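Natel 公寓墙纸更换调查：一栋旧楼的审美是怎么被决定的
室内设计概论 课程项目报告
提交日期：2018年4月6日

一、选题

我们组最初的题目是“当代居住空间的情感表达”，老师看完开题只回了一个问号。第二版改成“墙纸”，老师没有回复，我们就当作通过了。

改题的直接原因是我租的那间房。Natel 公寓在 Grandton 老城区靠河的一侧，六层，没有电梯，楼道里贴着一种棕底金花的墙纸，花型大得像一颗颗洋葱。房东说它贴了很多年，具体多少年他也说不清，只记得贴的时候他还有头发。去年6月，物业发通知说要统一更换公共区域墙纸，住户可以投票。投票的结果是一楼到三楼换成了浅灰色横纹花样，四楼以上维持原样，原因是钱用完了。

于是这栋楼成了一个很好的研究对象：同一个楼梯间，走到三楼半，时代就变了。

二、研究问题

1. 住户在选墙纸的时候到底在选什么？
2. 花纹的方向和密度会不会影响人对空间大小的判断？
3. 为什么每个人都说喜欢素色，最后选出来的还是有花的？

第三个问题是后来加的，也是我们唯一答得比较有底气的一个。

三、方法

我们发了274份问卷，对象是 Natel 公寓和隔壁 Menzies 大楼的住户，收回204份。没有收回的那部分，有几份后来在一楼鞋柜上被发现，上面压着盆栽。问卷共十二题，前八题是选择题，后面是开放题。事后看，开放题设得太多了，很多人在“您对墙纸的期望”一栏写的是对停车位的期望。

样品方面，我们向 Pronska 墙纸行借了一套过季样册。店里的人很爽快，条件是样册要还，而且不能撕。样册厚得可以当凳子，里面从竹叶到锦缎都有，翻到后半本基本是同一种花换颜色。

另外做了一个小实验：请受访者站在两段走廊里估计走廊的宽度，一段贴旧墙纸，一段贴新墙纸，两段的实际宽度相同。为了保证公平，我们请人先闭眼走到指定位置再睁眼。第一位受访者撞到了消防栓，之后我们改为睁眼走。

四、背景：大花是怎么来的

大马士革纹原本是织物上的花样，特点是花型对称、轮廓繁复，一般用同色或近色的经纬线织出明暗，远看厚重，近看也厚重。它后来被印到纸上，成本低了很多，于是原先只挂在大宅里的东西也能贴进普通人家的饭厅，再后来贴进旅馆、照相馆和牙科诊所的候诊室。到了我们这一代，提到这种花纹，多数人的第一反应是“外婆家”或者“婚纱店”，两者的共同点是灯都很黄。

织物上的纹样要顾及门幅，纸也一样。花型越大，接缝时浪费越多，因为左右两幅必须对得上。Natel 公寓四楼拐角有一处对歪了，半朵花接着另外半朵的叶子，住户们对此意见不一，有人十几年没发现，有人每天上楼都要看一眼，看完再叹一口气。

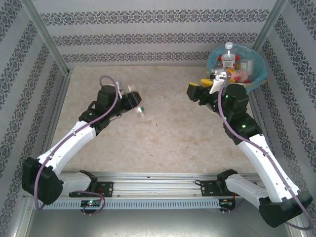

花纹的排列方式，是我们在问卷里花篇幅最多的部分。传统贴法是满铺，花朵上下错开，整面墙没有一处可以休息。另一种是把花收进横带里，带与带之间留出底色。像图中那样三面墙都用浅灰底，深色的花纹横着一层一层排开，视线就会顺着带子往两边走，墙角处再被竖着的银色铝柱拦一下。Natel 一至三楼用的也是这个思路，区别在于楼道的墙角没有柱子，只有一道被搬家公司磕掉皮的护角。受访者对横带的评价比满铺温和得多，常见的词是“还行”“干净”“像酒店”，其中“像酒店”究竟是夸是骂，我们追问之后也没有得到统一的答案。

颜色的问题更麻烦。浅灰是近几年的保险选择，谁都不会特别讨厌它，代价是谁也不会特别想起它。有一位住在二楼的住户在换完墙纸以后走错了楼层，他的解释是从前靠花上的一块水渍认门。

五、结果

关于第一个问题。在收回的204份问卷里，选择“价格”作为首要因素的人最多，其次是“耐脏”，“花纹”排在第四，排在“不要有味道”之后。这个结果让我们组里原本打算写审美社会学的同学沉默了一个下午。

关于第二个问题。多数人认为贴横纹的那段走廊更宽，也有41人认为更窄。后者当中有几位补充说，那段走廊当时停着一辆婴儿车。我们没有把婴儿车列为变量，这是设计上的疏漏，下次会先清场，或者给两边各停一辆。

需要说明的是，新墙纸不仅纹样不同，底色也浅了很多，走廊显得宽，到底该归功于横带还是浅灰，我们的实验分不开。指导老师在中期检查时指出了这一点，用的词是“显然”。

关于第三个问题。问卷第三题问“您偏好素色还是花纹”，选素色的占多数。第九题把样册里的实物小样贴在纸上，请大家挑一款，结果选花纹的占多数。同一批人，隔了六道题。我们的解释是，素色在想象里很好看，落到一张巴掌大的小样上就只是一张纸；花纹至少能让人觉得钱花在了某个地方。一位 Menzies 大楼的住户在旁边写道：“白墙我自己会刷，不用你们。”我们认为这句话比我们整个第五节都清楚。

六、费用

按照 Natel 物业张贴的清单，一至三楼公共区域共用去墙纸686米，人工另计。清单没有写损耗，我们拿楼道面积粗算了一遍，发现损耗不小，应该是裁花对缝造成的。若换成无需对花的小碎纹，省下的纸也许能再贴一段楼梯，这样时代的分界线就可以从三楼半挪到四楼，刚好绕开那处歪掉的拐角，或者刚好盖住它。

我们把这个算法告诉了物业。物业表示感谢，并问我们会不会修灯。

七、不足

首先，样本集中在两栋楼，年龄偏大，大学生很少，主要是我和我的室友，而室友拒绝填写，理由是题目太多。

其次，样册是过季的，有几款已经停产。有三位受访者看中了停产的那一款竹叶，至今还在问哪里能买到。

再次，我们在分析开放题时采用了手工归类，两个人各归各的，再对照。遇到不一致就讨论，讨论不出来就归入“其他”。“其他”最后成了最大的一类。

八、小结与后续

墙纸这件事，住户并没有我们想的那么在乎，但他们对“被问到”这件事很在乎。好几个人填完问卷还站在门口聊了很久，话题从花纹到楼上漏水，再到这栋楼刚建好时楼下有一家卖豆浆的。这些内容没有办法编码，我们整理成了附录三，篇幅比正文还长，老师说可以不交。

四楼以上的旧墙纸目前还在。物业说等下一笔维修金到位再议，没有给时间。如果有下一届同学愿意接着做，建议趁旧墙纸还在的时候先把每层都拍下来，尤其是五楼靠窗那一面，日晒褪色以后花和底几乎成了一个颜色，效果意外地接近大家在第三题里说想要的那种素色。

样册已归还 Pronska 墙纸行，第七十二页有一处折角，借来时就有。

附录一：问卷全文
附录二：走廊宽度估计记录表
附录三：访谈整理（可不看）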